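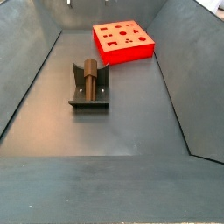
Figure 1. The insertion task as supplied with the kit: red block with nine shaped cutouts, dark grey fixture, and a brown peg standing upright in the fixture.

4. Trial of the Vadis bench kit

4.1 What is in the box

The Vadis kit is sold by Nalladura as a complete starting point for insertion work, and the brochure uses the word "complete" more often than we would have dared. The buyer receives a grey open-topped bin, a perforated block, a fixture, a bag of pegs and a licence for Matić, the task software. The arm is extra. So is the cable that joins the arm to the licence, a fact we learned in December, when most of the people who sell such cables were on holiday.

Figure 1 gives the arrangement at the start of a trial. The peg stands in the fixture, the block lies further down the bin, set at a slight angle, and the bin walls slope outward from the floor. The slope matters more than it looks. In our earlier rig, built from a storage tray with upright sides, the wrist had a habit of meeting the wall on its way to the edge of the work area. With the Vadis bin this happened far less, and we are prepared to give the maker credit for it, having paid for it.

The block has cutouts of quite different character. A round hole forgives a peg that has turned on the way over. The plus-shaped one forgives very little, and the arch, with its two short legs, has to be approached the right way about or left alone. The manual grades all of them as "beginner". We would like to meet the beginner.

4.2 Procedure

Each trial had the same form. The software was given the target cutout, the arm took the peg from the fixture, carried it to the block and tried to seat it. A trial ended when the peg was seated, when it was dropped, or when the time limit set in Matić ran out. We kept the supplier's default settings throughout, on the grounds that most buyers will do the same and that the page explaining the other settings was missing from our copy.

We ran 416 trials over the loan period. Naveed Gondal reset the bin by hand between trials, turning the block to a fresh angle from a printed list. Faizal Nair scored the recordings afterwards without being told which software version had been in use. The two disagreed on seven trials, all of them cases where the peg had gone partly in and stopped, and these were scored as failures after a discussion longer than the trials themselves.

4.3 Results and remarks

The arm seated the peg in 300 of the 416 trials. Nalladura's own leaflet quotes a higher rate, measured with the block square to the bin. When we put ours square, we could see how they got there. Turning the block is where the kit begins to earn its price as a test, and where the software begins to hesitate over its work like a guest choosing a fork.

Most of the failures came at the last step. The grasp itself was seldom the trouble: the fixture holds the peg upright and presents its blocky upper part clear of the dip in the back plate, so the fingers have something sensible to close on. Once over the block, the arm tended to come down slightly to one side and then push. Matić does include a search motion for this case, but it starts only after the push has been judged a failure, by which time the peg has often tilted.

Colour deserves a short remark. The red of the block is very strong, and under our bench lamp it throws a faint tint on to the floor in front of it. Version one of the detector at times took the tint for part of the block and placed the near edge too close to the camera. The update sent to us on Mar 15, 2022 cured most of this. The dark fixture on a grey floor gave the detector no such trouble, against our expectations and one small bet.

We also compared the kit with the Marken board, which remains the usual choice in teaching labs and whose printed guide has the look and temper of 1975. The Marken board is flat, open and cheaper. It holds its parts less well, and our students spent much of their time looking for pegs under the bench. The Vadis bin keeps dropped parts inside the reach of the arm, so a failed trial can be followed by another without anyone kneeling. For long unattended runs this would decide the matter -- though the kit has no means of putting a dropped peg back in the fixture, and the run therefore stays unattended only until the first mistake.

Spare pegs can be ordered singly. Spare fixtures come in packs with a second block, whether or not a second block is wanted, and we now have one on the shelf.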